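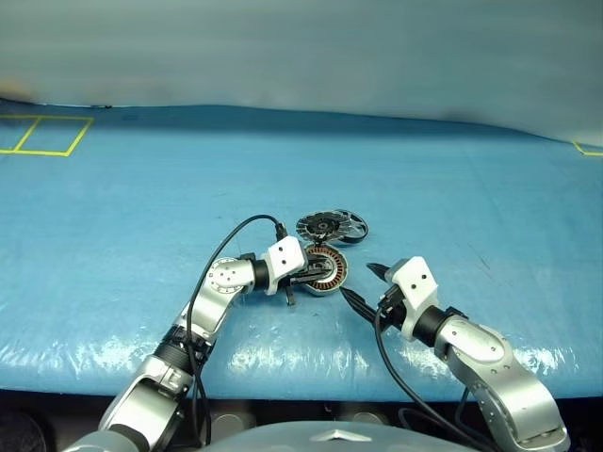 ## Small motor repairs by post – FAQ

**What do you take in?**
Brushless motors from fans, drills, model boats. No petrol engines, sorry.

**How do I send one?**
Fill in the Husolura form, print it, pop it in the box. Padding please. Lots of it.

**Do I need to take it apart first?**
No. Already in bits? Fine, but bag up the screws seperately.

**What does it cost?**
£58 for most jobs, bearings included. Rewinds are quoted first – you can say no and just pay the postage back.

**How long?**
Two to three weeks. Longer in February, we shut for a few days for stock-taking.

**Do you fix Orkix motors?**
The older ones, yes. The sealed type no, can't get into them without wrecking the case.

**And Latuheru?**
Yes, but parts are slow. Ask before posting.

**Is there a guarantee?**
1,000 running hours or a year, whichever comes first. Doesnt cover water damage.

**Can I drop it off?**
Skomum counter, weekday mornings. Ring the bell, bring your form.

**My motor hums but won't turn. Dead?**
Maybe not. Check the three wires at the plug first – a loose one will do that.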